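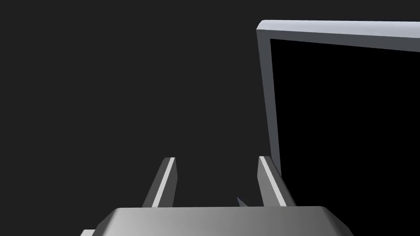 Chapter 3
Moisture Movement in Building Envelopes

Learning outcomes

On completion of this chapter the student should be able to distinguish between the four mechanisms of moisture transport, calculate vapour flow through a multi-layer wall assembly, and identify the plane at which condensation will first occur under steady-state conditions.

3.1 Introduction

Chapter 2 treated the exterior wall as a barrier to heat. The same wall must also control the movement of water in liquid and vapour form. Failures of moisture control are more common than failures of thermal control and are usually more costly to repair, as the damage tends to be concealed behind cladding or interior finishes until it is well advanced.

Moisture reaches and crosses the envelope by four mechanisms: bulk flow of liquid water, capillary suction, air leakage and vapour diffusion. They are listed in descending order of the quantity of water typically involved. A flashing defect can admit several litres in a single storm. Diffusion through painted gypsum board over an entire heating season may deliver less than one litre per square metre. The order should be kept in mind throughout the chapter, since diffusion receives the longest mathematical treatment and its practical importance is easily overestimated.

3.2 Vapour pressure and relative humidity

Air at a given temperature can coexist with water vapour up to a limiting partial pressure, the saturation vapour pressure. At 14.1 °C this pressure is close to 1606 Pa. Relative humidity is the ratio of the actual vapour pressure to the saturation value at the same temperature, expressed as a percentage.

Consider indoor air at 21 °C, for which the saturation vapour pressure is 2486 Pa. At 40 per cent relative humidity the vapour pressure is 994 Pa. If this air is cooled without loss of moisture, it reaches saturation slightly below 7 °C. That temperature is the dew point. Any surface colder than the dew point and exposed to the air will collect condensation, or frost if the surface is below freezing.

Outdoor air in a Prairie winter holds very little vapour regardless of its relative humidity. The vapour drive is therefore outward for most of the heating season. It may reverse in summer where the interior is mechanically cooled, particularly behind absorptive claddings such as brick veneer that have been wetted by rain and then warmed by the sun.

3.3 Permeance

The vapour permeance of a layer is the rate of vapour flow through unit area under unit vapour pressure difference. The unit used in this text is ng/(Pa·s·m²). Steady-state flow through a layer is given by

W = M A t Δp

where W is the mass of vapour transmitted (ng), M the permeance, A the area (m²), t the elapsed time (s) and Δp the vapour pressure difference (Pa).

For layers in series, vapour resistances (the reciprocals of permeance) are added in the same manner as thermal resistances. Permeances must not be added directly.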